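November, gone 10 at night

Such a long, lovely day at Drellside, and my feet know it! We walked the old railway path out towards Tumbridge, five miles of mud and blackberry leaves, and I talked nearly all the way.

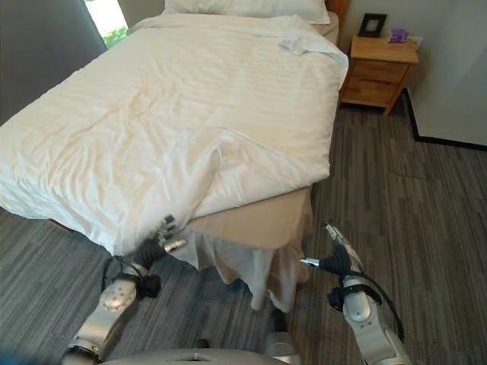 The tea room was still open – just – and we shared the last of the ginger cake, which was even better than I remembered.
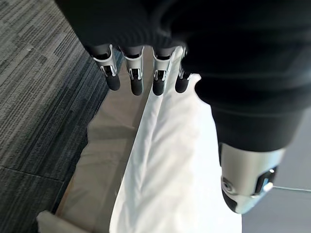
Inmaculada said the path was far prettier in spring, and that we ought to go as far as Urkley next time. I said yes before thinking of the hill.

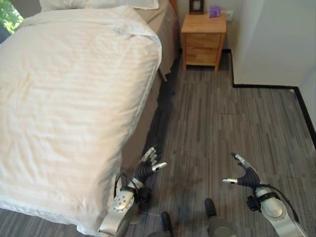

White duvet, beige skirt.

Early night now, and porridge tomorrow.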